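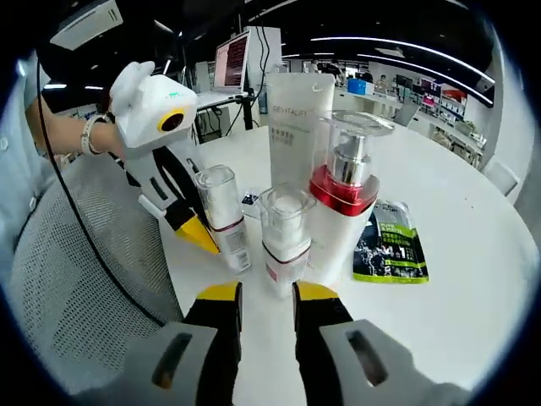

Round white table, September 16, 2023

To: Fanow Parents list
Subject: Re: [fanow-parents] dropping the nap?? help

Quick one as mine's asleep on me and I've got one hand. Original is below mine, sorry if it comes through mangled, my phone does what it likes with quoting.

> Hi all, new-ish to the list, we moved over to the Gendstead side in May.
>
> My daughter is two and a half and naps are killing us. If she
> has one she's bouncing till gone ten at night. If she doesn't, she
> falls asleep face down in her tea at five, wakes up at six furious and
> then we're up till ten anyway. So either way I don't get an evening.
>
> Nursery (Pop, the one by the library) put them all down after lunch
> and say they can't keep one child up on her own. She does three days
> there, so whatever we do at home gets undone.
>
> Health visitor said "she'll find her own rhythm". It's been
> weeks. There's no rhythm. My husband thinks we should go cold turkey. I think
> he should be the one here at five o'clock if he wants to try that.
>
> Has anybody come out the other end of this? Also is a later bedtime on
> nap days just giving in? My mother in law says so, at length.
>
> Also also, does anyone want a Vindine double buggy, rain cover has
> a tear but otherwise fine. 70 pounds or offers.

Right. We had this with my eldest and it was the worst bit of the whole toddler thing for me, worse than teething, worse than the biting. Bits that helped, no order:

1. Cap it, don't drop it. Ours was having 90 minutes and we cut it down a bit at a time over a couple of weeks. Horrible waking them up, I know. He cried every time for the first week and I felt like a monster. Open the curtains, put the radio on, have a snack in your hand. Banana worked. Toast worked better.

2. Ask Pop again, but ask a different question. If you say "can you keep her awake" they'll say no, fair enough, they need their lunch. If you say "can you wake her first" that's a much smaller ask. My youngest goes there and they did it for us once I put it in writing. Put it in the book by the door aswell as telling them at drop off, it gets lost otherwise.

3. Five o'clock. Just move tea. We went to having it at half four for months. Yes it's ridiculous. Yes I was eating fish fingers stood up at half four like a pensioner at a carvery. Then bath, then bed by half six on no-nap days and don't feel bad about it. Some nights he was gone before I'd got the second sock off.

4. Do not get on the 636 after three in the afternoon. I mean it. That bus is a sleeping pill. It goes round every close in Gendstead and the heater's always on. We once had a full hour's sleep on it by accident, lovely at the time, still up at half ten that night watching tractors. If you have to get it, window open, crackers, sing. People will look. Let them.

5. Quiet time instead. Took a while. Room a bit dark, pile of books, story on the speaker. She doesn't have to sleep, she just has to stay in there. First few days it lasted as long as it took me to fill the kettle. Got better. The deal is you don't go in and tidy or talk, you sit on the landing with your tea and pretend you're out.

Later bedtime on nap days, no it isn't giving in. She's slept in the day so she's not tired at seven, same as you wouldn't be. We had 2 bedtimes written on the fridge, one for nap days and one for not, and I stopped lying there in the dark at half seven getting crosser and crosser. That was the biggest change for me tbh, more than anything to do with him. As for the mother in law, mine told me all of hers slept through from six weeks. I've since met people who lived next door to them.

Cold turkey did work for a friend of mine but hers was over three. At two and a half I'd be wary. If she's still going off like a light most days then she probably still needs some of it. Mine stopped completely just after he turned three and it was a nothing really, he just didn't, and then a few weeks of being vile before tea and it was done. Still falls asleep in the car now if it's a long one and he's at school.

And it does shift about, so if you get a good week and then a terrible one you haven't broken anything. We had a cold go through the house in the middle of it all and were back to long naps and had to start again. Annoying but second time was quicker.

Buggy - yes please if it's not gone!! Does it fold with the seats on? and will it go through a normal front door, ours is a narrow one. Don't mind about the rain cover, I've got tape. Can collect any evening after seven, obviously, or tomorow if you're about. I'll bring cash.

Got to go, someone's awake and it isn't the one on me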